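Section 4: Setting Up Price Alerts in Gundirix
For holders of retail and payments stocks
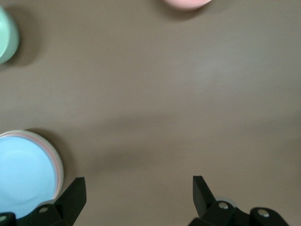

A green object at the corner of a brown tabletop.

Gundirix will tell you when a stock on your watchlist moves. It will not tell you what to do next, and the makers at Denwood would like that understood before you press anything.

Before you start, have your Vinton brokerage login handy and know which of your holdings you care about. If the answer is all 156 of them, see the caution under step 3.

1. Open the Watchlist tab and select New Alert.

2. Type the ticker symbol. Company names work too, but Gundirix matches on the first few letters and has strong opinions about which company you meant.

3. Choose a trigger. Percent Change is the usual pick. The default is 4 percent in either direction, measured from the previous close.

CAUTION: Do not set Percent Change below 1. Your phone will buzz through breakfast, and you will sell something you meant to keep.

4. Set the time window. Market Hours is selected for you. Extended Hours adds early and late trading, when prices jump on small orders and bad moods.

5. To follow news as well as price, check Headlines. You can enter up to 12 keywords, separated by commas. "Breach," "recall" and "restated" earn their keep. "Stock" does not.

6. Select Save, then Send Test. The test message should arrive within 20 seconds. If it doesn't, check that notifications are switched on in your phone's own settings – they usually aren't.

NOTE: Quotes are delayed on the free plan. An alert that reaches you at 10:15 describes a price that has already moved on with its life.

NOTE: Alerts do not place trades. To link an alert to a stop order, see Section 6, written by Bukola Osagie, who asks that you read it twice.

Moving alerts from Gajewski Desktop
Export your list as a CSV file, then choose Import from the Watchlist menu. Paused alerts come across switched on. Turn them off again before Tuesday's open, or whichever open comes first.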